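The Night the Left Hand Stopped Listening
Speaker notes, Thaddeus Whitlock 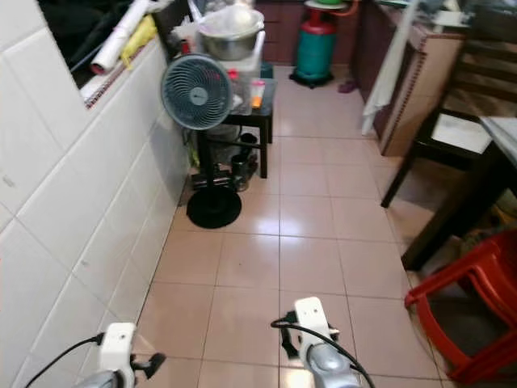 Slide 1. Test kitchen, from the robot's point of view. Fan at left, gas cylinder at the far end.

Leave this up while people find seats. Don't start talking until the door shuts.

Hello, thanks, etc. I work on household robots at Mutanero. I was asked for a talk on success in real homes. I have submitted a talk on failure in real homes, and the organisers were too polite to send it back.

Point at the slide. Ask the room what worries them. Somebody will say the gas cylinder. Good, let them. It worried us as well, and we wrote four pages on it. The fan got one line: "Fan, standing." Today is mostly to do with the fan.

Slide 2. What we were trying to do

Keep this short. Two arms, two grippers, a mobile base, an ordinary kitchen. Job for the evening: drive down the room, pick a light object off the floor, bring it back. A slipper, a spoon, that sort of size. We had done it 314 times in the lab without anything I'd be ashamed to show my mother.

The lab has a matt grey floor. It has no chairs. I chose the floor myself, out of a catalogue, and I was very pleased with it.

Go back to slide 1 for a moment if the room looks awake. Shiny tiles, light bouncing off the middle of them. Chair and table on the right, fan on the left, and the robot goes down what's left over. Say "what's left over" slowly, it is the technical term.

Slide 3. Timeline

Read the log lines out flat, no acting.

Robot sets off. Slows down at the bright patch on the floor. Stops. Decides the bright patch is an obstacle. Backs up. Sets off again. Slows down at the bright patch on the floor.

It did this for 12 minutes. We watched it do this for 12 minutes. I want to own up to that part. It was the first run of the evening and there was tea.

Then Benavides, our route planner, did what we had built it to do when stuck, and tried a wider path. (Yes, it's called Benavides. The planner before it was called Planner Final 2. We do not discuss the one before that.) The wider path went left. The left has the fan on it.

Slide 4. The fault itself

Slow down here, I always rush it.

The left gripper's cable comes out at the side in a loop. You want some loop, or the wrist can't turn. On the way past, the loop caught on the fan's pole. The base kept going for a short distance, the arm didn't, and the connector at the gripper end was pulled halfway out.

Halfway is the bad amount. Fully out, the system notices a missing hand and stops everything. Fully in, no talk. Halfway out, we had power and no messages. The gripper held its last order, which was "close", and the controller held its last report from the gripper, which was "fine".

Pause. Repeat "fine".

So for the next stretch the robot believed it had a cheerful, open, available left hand. What it had was a fist with a fan in it. The jaw had shut on the pole. Then it started to reverse.

Slide 5. What happened to the fan

It fell over. I'm sorry, I know people want more. It was switched off, it landed on its side, nobody was near it, and it still works. The emergency stop was pressed at once by the person holding it, who was me, and I've put "at once" in the report because 900 milliseconds looks worse written down.

Don't get a laugh and move on. Next slide is the one that matters.

Slide 6. Why we took it seriously

Change of tone. Things I want them to go home with:

The stop button worked. The stop button was also the only thing that worked. Three automatic checks stood between a loose connector and a moving arm, and all three asked the same piece of software the same question. It gave them the same stale answer. We'd counted that as three layers of safety on a form, and I had signed the form.

The cylinder was at the other end of the room. We had drawn a keep-out area round it, the robot respected the keep-out area, and everybody had relaxed on the strength of it. A keep-out area is a promise about where the robot goes. It says nothing about what the robot might be towing.

If asked: no, the cylinder was not touched. No, we didn't test what would have happened. Please stop asking at the coffee break too.

Slide 7. What we changed

The message from each gripper now carries a time, and if the time is old the arm stops. Yes, this is in every textbook. I own two of them. One was propping up a monitor.

Cables: shorter loop, clipped to the wrist. Lastska make a sleeve which did the job after we cut it down with kitchen scissors. Wrist turns slightly less far. Nobody on the team has missed the last few degrees, apart from the person who had worked hard to get them.

Planner: when stuck, it now asks for help before it gets creative. The operators grumbled, as being asked for help is more work than watching a robot be creative.

Floor: we are still bad at shiny floors. Better than in October, but bad. There is a reflection filter, Drarkik, and on a sunny morning it filters out the reflection and a certain amount of the floor. More on that in a year, I expect, under a similar title.

Forms: each check has to name where its information comes from. If two of them name the same place they count as one. This took an afternoon and was the most useful thing we did.

Slide 8. The lab

I have had the grey floor taken up. New one is cheap glossy tile. We also bought chairs, a table and a fan, and people are told to leave them wherever they like. Success rate went down sharply, and I had to explain the graph to someone with a budget. Show graph. Let them enjoy graph.

Slide 9. Questions

Likely ones:

"Why not just tidy the kitchen first?" It's a kitchen. Somebody's using it. If the product needs a tidy room then the product is for people who don't need it.

"Who was to blame?" Refer to signature on form.

"Can we have the log files?" Yes, ask me afterwards. They're long, and the first 12 minutes are very samey.

If there's time left, run the floor clip. If there isn't, skip it, it's mostly reversing.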